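Home & Workshop | Features | Repair

The gear that would not die, and other claims

Every few years somebody rediscovers the idea that things used to be made of metal. It comes back as a trend, with a price attached. This spring it has come back as the replacement gear - a steel part, machined to order, sold to people whose plastic one has lost its teeth.

I wanted to like this. I own a benchtop planer that has been through 2 drive gears, both nylon, and I have spent more evenings than I care to admit picking white crumbs out of old grease. So when a small shop in Hurville called Dramstead began advertising steel spur gears for orphaned workshop machines, with the line "fit it once," I read the whole catalog. It lists 276 parts. I read it the way I read restaurant menus that promise too much.

The pitch is simple. You send in the broken gear, or a careful set of measurements. They count the teeth, work out the pitch, cut a new one from bar stock and mail it back. The price for mine was 130 dollars. The planer cost less than twice that when I bought it, and it came with a stand.

There is an argument for paying it. A machine that runs is worth more than a machine that sits under a tarp, and the landfill has enough planers already. I have made that argument myself, out loud, to people who were trying to leave the room. What bothers me is the second half of the pitch, the part that says steel is the upgrade and plastic was the cheat.
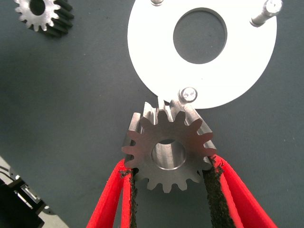 Sometimes plastic was the cheat. Plenty of makers saved pennies on a gear and counted on the warranty running out first. But often the soft gear was put there on purpose, so that when the cutter hit a knot or a buried nail, the cheap part would give up before the expensive ones did. Swap it for steel and the shock goes somewhere else. It may go into the shaft, or the bearing, or the cast housing that no one on earth will machine for you at any price. The Dramstead catalog mentions this in one sentence, on the page with the shipping rates.

Noise is the other matter. Nylon on steel hums. Steel on steel, unless the teeth are cut well and the centers are right, whines, and it needs oil that the original never asked for. A seller can tell you the new gear will last. I would want to hear it at full speed in a garage with the door shut.

I also asked for a quote from Šťastný, an older firm that mostly cuts gears for printing equipment and takes odd jobs when it has room. Their reply was shorter and, I thought, more useful. They wanted to know the bore, the face width, whether there was a keyway, what the gear meshed with, and what had killed the last one. That final question did not appear anywhere on the Dramstead form. They quoted me more money and a wait of 5 weeks, and suggested that I find out why the gears kept stripping before I ordered anything from them.

So I did what I should have done 2 gears ago and took the side cover off properly. The mating gear had a burr on it. It was small, easy to miss with a flashlight, easy to find with a thumb. I dressed it with a fine file, cleaned out the case, and put in a third nylon gear from a bin of old stock at Flevberg, the surplus place out past the rail yard. It has been running since March. I make no promises on its behalf.

None of this means the machined gear is a bad buy. If your machine is old enough that there is no bin of old stock, a shop that will cut you one is a fine thing to have, and I hope the people in Hurville stay in business. A well cut gear is a pleasure to own, too. I understand why people leave them on their desks. That may explain some of the sales.

But ask them a few things before you send the money. Ask what the part is cut from and whether the teeth are hardened. Ask what happens if the bore comes out too tight, and who pays for the second try. Ask what they think should break first in your machine once the gear no longer does. If the answer is "nothing," I would keep the old one in a drawer.

More in Repair
Is your vise really square, and do you care?
Grease: the tub, the tube and the markup
What surplus stores stopped selling
Sharpening services, tested with our own dull chisels
The case against the lifetime warranty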